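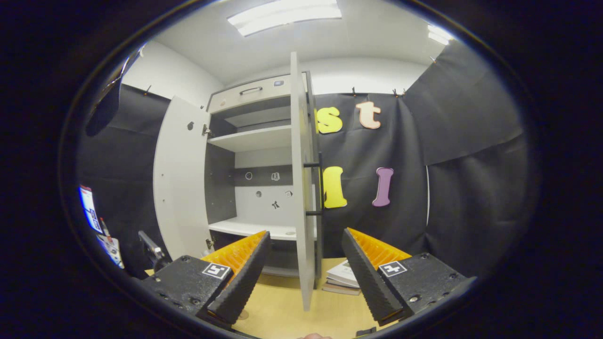 Does the cabinet arrive assembled?
It ships flat in two boxes, and the doors, drawer and hardware are packed together in the second one.

Skarkstead Two-Door Cabinet with Top Drawer
White with light gray drawer front
Item 2658
Sold by Clevine Home Storage

Overview

The Skarkstead is an upright cabinet with one drawer across the top and two hinged doors below it. Behind the doors there are shelves the full width of the cabinet. It was drawn up for kitchens and hallways, but we sell plenty of them for craft rooms, playrooms and classrooms, where people want to shut things away at the end of the day.

The doors are plain white. The drawer front is light gray with a slim dark bar handle. The left door hangs on an upper and a lower metal hinge, and the side panels inside are dark gray, so scuffs from boxes and baskets don't show much. The shelves are white.

Doors

Both doors open outward. Leave clear floor on each side if you plan to keep them open while you work. If the cabinet is going into a corner, put it together first and try the doors before you decide where it stands for good. A door that hits the wall will pull on its hinges over time, and hinge damage of that kind isn't covered.

The door handle is a black upright bar on two short standoffs. It is easy to grip with a full hand, and a hook or a tote bag can hang from it, but keep the weight light. Handle screws work loose on any cabinet that gets daily use. Check them when you clean.

The hinges adjust with an ordinary Phillips screwdriver. If the doors don't line up at the top, start with the upper hinge on the door that sits low, turn the screw a quarter turn, close both doors and look again. Most cabinets need this once after they have been loaded.

Drawer

The drawer is shallow. It suits scissors, tape, pens, dish towels, chargers and other flat items. It lifts out for cleaning: pull it all the way forward, raise the front edge and draw it toward you. To put it back, set the runners on the rails and push firmly until it seats.

Shelves

The lower shelf is a broad flat surface and takes the heavier things. Put small appliances, paper reams and full bins there and keep the upper shelf for lighter items. Extra shelves are sold separately as item 558 and come with 4 support pins.

Stickers and labels

We get a lot of mail about labels, mostly from parents and teachers. Paper and vinyl stickers hold well on the inside panels and the drawer front. Clean the spot with a damp cloth and let it dry before you stick anything down. To take one off, warm it with a hair dryer on low and peel slowly from one corner. Any glue left behind comes away with a little cooking oil on a cloth, then dish soap and water. Don't use a razor blade or a scouring pad – both will mark the finish, and we can't repair that.

Assembly

Two people should allow an afternoon. You will need a Phillips screwdriver, a hammer for the back panel, and a rug or blanket to work on. Leave all the frame screws slightly loose until the back panel is on and the cabinet stands square, then tighten them. Hang the doors last.

The wall strap must be fitted. It is in the small bag with the shelf pins. The screw supplied is for wood studs only, so buy a suitable anchor if your wall is brick or plaster.

Care

Wipe with a soft cloth and mild soap. Dry the shelves after a spill, especially near the edges. Keep the cabinet away from heaters.

Price and delivery

$425, including delivery to your door. Carrying upstairs is extra and can be added at checkout. Orders placed before noon leave the warehouse the next working day. The matching Desoreo wall shelf and the Vrabec low bench are listed on their own pages and ship separately.

Returns are accepted unassembled and in the original boxes. If a part is damaged or missing, keep the cabinet and write to us with the part letter from the instruction sheet. We keep spare doors, hinges, handles and drawer fronts in stock.

From a customer

"Bought in August for the room where my kids do their art. Instructions were fine except the step with the drawer rails, where left and right look the same in the drawing. I had them swapped and had to take one side off again. The doors needed adjusting after I filled it. Good since then – it holds all the paint and paper, and the doors stay shut." – Anas Semaan

Reply from Clevine: The rails are stamped L and R on the end nearest the drawer front. The instruction sheet now has a larger drawing for that step.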